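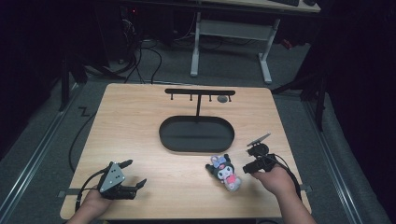 La jornada de puertas abiertas de Drollport empezó con café aguado y una promesa de Rigoberto Sotelo: trece minutos de charla y el resto, manos a la obra. Fueron diecinueve, que para Rigoberto es casi puntualidad suiza. Después pasamos al laboratorio, donde una tonelada de teoría sobre aprendizaje por demostración quedó resumida en una mesa de madera clara, una bandeja negra y un peluche de Kuromi con su lazo lavanda. Quien lleva una pinza en cada mano hace las veces de robot, y el robot, más adelante, intentará hacer las veces de quien llevaba las pinzas. La derecha va con un teléfono montado encima, así que por una vez estaba bien visto tener el móvil en la mano durante una visita.

Rocío Ñahui, que dirige las sesiones, nos explicó que cada tarea se repite 400 veces antes de que alguien se atreva a hablar de resultados. Preguntamos si no se aburren. «Define aburrirse», contestó, y siguió ajustando un cable.

Luego hubo turno para el público. Percy Taipe, de nuestra sección de mantenimiento, presume de pulso de relojero y salió el primero. Los aparatos pesan más de lo que uno cree y el pulgar se cansa pronto; Percy dice que el suyo estaba frío. Thaddäus Gisler lo hizo bastante mejor y lleva desde entonces mencionándolo en el comedor.

En la ronda de preguntas alguien quiso saber cuándo tendrá en casa un robot que recoja los juguetes de los niños. Rocío respondió que en mayo enseñarán la segunda fase del proyecto, y que mientras tanto los niños también tienen manos.

Quien quiera apuntarse a la visita de mayo puede escribir a la redacción del boletín. Conviene llevar manga corta y haber tomado café antes.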